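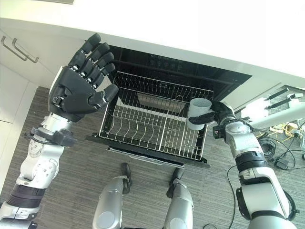 White plastic cup in hand at the kitchen counter.

Tips for a Hotel Room or Suite With a Little Kitchen

My husband and I spent 18 nights in hotels last year, nearly all of them in rooms with a kitchenette, and I've come to love those tiny counters more than any rooftop pool. We started at the Jultia, stayed twice at the Grusance (ask for the courtyard side, it's so much quieter!) and I picked up a few habits along the way that I'm happy to pass on.

First, open every cupboard before you unpack. Hotels vary wildly in what they leave you, and it's better to call the desk for a can opener at four in the afternoon than at nine at night with a can of soup in your hand. I also wash the glasses and mugs myself, just hot water and a drop of dish soap, and let them dry upside down on a clean towel.

Pack a zip bag with two dish cloths, a small sponge, salt, tea bags and a few clothespins. The clothespins close chip bags, hang socks over the tub and hold those stubborn curtains shut.

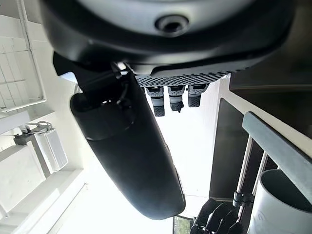
How do I keep the mini fridge from smelling?
Wipe the shelves with warm water and a spoonful of baking soda when you arrive, then leave an open cup of baking soda in the door for the rest of your stay.

If your room has only a kettle, you can still manage a nice breakfast. Instant oatmeal, couscous and boiled-water noodles all do fine in a covered mug. Keep the kettle for water only, please, as the next guest will want her coffee to taste like coffee.
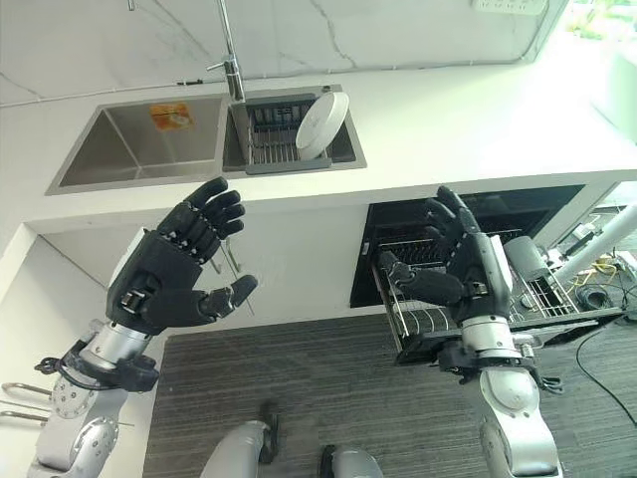

What should I do about food left over on checkout day?
Ask the front desk the evening before, as many hotels have a staff room where sealed items are welcome, and throw out anything opened.

One more from the Sondton, where the drain ran slow: a kettle of hot water with a squirt of dish soap helped a good deal, and maintenance saw to it properly the next morning.

Vilja Kinnunen, 26th March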